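**Simulated living rooms for object-search training: how many are enough?**

---

**windusden_pete** wrote:

Hi all, long-time reader and second-time poster. I've been building a training set for a little home robot that's supposed to find things when you ask for them ("go to the chest of drawers", "go stand by the lamp", that kind of stuff). I don't own a warehouse full of furniture, so I'm doing it all in rendered rooms. A camera gets dropped at a random spot, I save what it sees, and the label says which object it should head for.

As of this morning I've got 2,484 views saved. They come from 200 room layouts, which sounded like a lot when I started and now sounds like nothing at all.

My trouble is with the views that are kind of bad. The camera height is random within a range, and the heading is random too, so plenty of them chop off the very thing you'd want to see. Take the lamp room. I call it the lamp room because the floor lamp is the part that gives me grief: it has a tall open frame of bamboo-looking rods, and you can see straight through it to the chest behind. My label for this one is "chest of drawers".

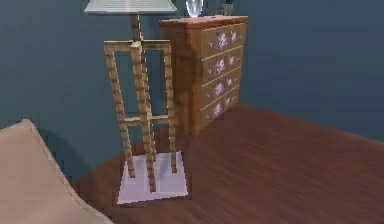
So do I keep views like that or toss them? My filter script says the lampshade is mostly out of view and marks the whole thing as a reject. But the target is the chest, and the chest is right there, flowers on the drawers and all! If I let the filter run as written I lose a big pile of views where the target is perfectly fine and some other object happens to be chopped.

Also, is anyone else randomizing wall color? Mine come out blue-gray way too often and I'm worried the thing will learn "blue-gray means living room".

---

**cvallejo** wrote:

Keep it. Your filter is checking the wrong object. Check how much of the *target* is visible and ignore the rest, or at least save the rest as a separate number you can sort on later.

I went through the same thing on the Rajan project. We had a rule that every labeled object had to be fully inside the view, and what we got was a model that only worked if it was standing way back from everything. Put it close to a couch and it had no idea what a couch was. In a real house you're close to the couch most of the time.

Crescencio

---

**sulow_dan** wrote:

I'm going to disagree with Crescencio a little. Sure, keep the ones where the target is clear. But a see-through lamp frame standing in front of the target is a different problem from a chopped lampshade, and I'd be careful about lumping the two together.

How are you computing visibility? If you're using boxes, then the box around that lamp covers a bunch of the chest, and your script probably thinks the chest is way more hidden than it is. Thin rods, big box. I threw out a mountain of good views last year over a wire plant stand before I noticed what was going on.

---

**windusden_pete** wrote:

Oh no. It's boxes.

I just checked, and the lamp room views have the chest down as badly blocked, which is silly, you can read every one of those drawers. Okay, so per-pixel masks it is? The renderer can spit those out, I just turned it off to save disk space.

---

**sulow_dan** wrote:

Turn it back on. Masks squash down to almost nothing if you save them losslessly as indexed PNGs. Please don't save them as JPEGs. I've done it, you get fuzzy edges with ID numbers that don't belong to anything, and then you spend an evening hunting for an object that doesn't exist.

---

**marge_builds** wrote:

Chiming in from the "too much data" side of the room :)

I think you're all worrying about the wrong knob. 2,484 views from 200 layouts means you're leaning on the same rooms over and over. I'd take fewer views per room and a lot more rooms. When I was doing drawer-finding for my own project I kept adding camera spots because it was easy, and my scores on rooms it had seen went up up up, and on new rooms they sat there like a rock. Then I wrote a dumb little shuffle that swapped the furniture (any dresser for any other dresser, any sofa for any other sofa) and that did more in one night than a month of extra cameras.

That painted chest is a great example. It's a really particular piece! If half your "chest of drawers" labels point at purple and white flowers, your robot is going to go looking for flowers.

---

**cvallejo** wrote:

Agree with marge on this one. How many different chest models do you have, Pete?

---

**windusden_pete** wrote:

...5.

And two of them are the same shape with different textures. I got them in a furniture pack and never went back for more. The flowery one is in a LOT of rooms because it was first in the list and I wrote the picker late at night. I'm looking at the picker now and it's not even random, it just takes the first one that fits the corner.

---

**marge_builds** wrote:

Ha, we've all written that picker.

---

**londlow_kit** wrote:

Can I put in a word for the other side? I don't think rare or fancy furniture is bad to have in there. My test apartment is full of my grandmother's stuff and none of it looks like a catalog. A model trained only on plain white dressers fell apart at my place. So please don't drop the flowery chest, just make it one of many.

On the wall color thing, yes, randomize, but do it along with the lighting. I changed wall colors on their own and the rooms ended up looking pasted together, because the light bouncing off the walls was baked in from the old color. Glossy floors are the worst for this. The reflections keep the old room in them.

---

**sulow_dan** wrote:

Does that matter, though? I've trained on some truly ugly renders and it was fine. I'd rather have a thousand ugly rooms than a handful of nice ones with correct bounce light. Re-baking takes forever.

---

**londlow_kit** wrote:

For finding a sofa, maybe it doesn't matter. For anything on a shiny floor I had the model calling reflections objects, and cleaner lighting fixed it for me. Could be I fixed something else the same week and gave the lighting the credit, I'll admit that. I changed too many things at once in September and my notes from then are a mess.

---

**windusden_pete** wrote:

My floors are all shiny reddish wood, so I'm listening. I'll try one batch with the floor roughness turned up and leave the rest of the room alone, and compare. At least that's just a material setting and I don't have to re-bake anything.

One more question while I've got you. What do you do about small stuff on top of the furniture? There's a glass vase and a little potted plant on that chest, and in a view like mine both of them run off the top. I've been labeling them as present. Should a sliver of a vase count as a vase?

---

**cvallejo** wrote:

I'd keep it in the label file with its visible fraction and leave it out of the target list. So it's never the thing the robot gets asked to find from that spot, but you also don't punish the model for noticing it. What you don't want is to mark it absent. We did that on Rajan with cups, and the model learned to be very shy about cups.

And for glass, set your bar higher than for everything else. A clear vase with only the lower part showing is hard for me, never mind a network.

---

**sulow_dan** wrote:

Same here, with one gripe: visible fraction needs the full-object mask too, meaning the part outside the view. A lot of renderers only give you the pixels inside the picture, so a vase chopped in half reports as completely visible. Render the ID pass on a wider canvas than the color pass and crop afterward. It's annoying to set up once and then you forget about it. If you also want the part hidden behind other furniture, you'll need to render each object alone, and for that I only bother with the targets.

---

**windusden_pete** wrote:

Okay, that explains a whole other bug I hadn't even brought up yet, where the sofas all come back as fully visible even when the camera is practically sitting on one.

Here's where I've landed:

- masks back on, saved as indexed PNGs
- wider canvas for the ID pass
- filter looks at the target only, everything else gets a number
- picker gets fixed so it picks
- more dressers, flowery one stays in
- one batch with dull floors

I'm going to re-render the existing layouts first so I can compare old labels against new ones, and then get going on more rooms like marge said. The lamp room stays in.

---

**marge_builds** wrote:

Yay lamp room! Before you re-render, write your random seeds down somewhere. If you change the picker first, the same seed will give you different rooms and you won't be able to compare anything.

---

**windusden_pete** wrote:

I was literally about to do that in the wrong order. Copying the old layouts to a separate folder now, then I'll touch the picker.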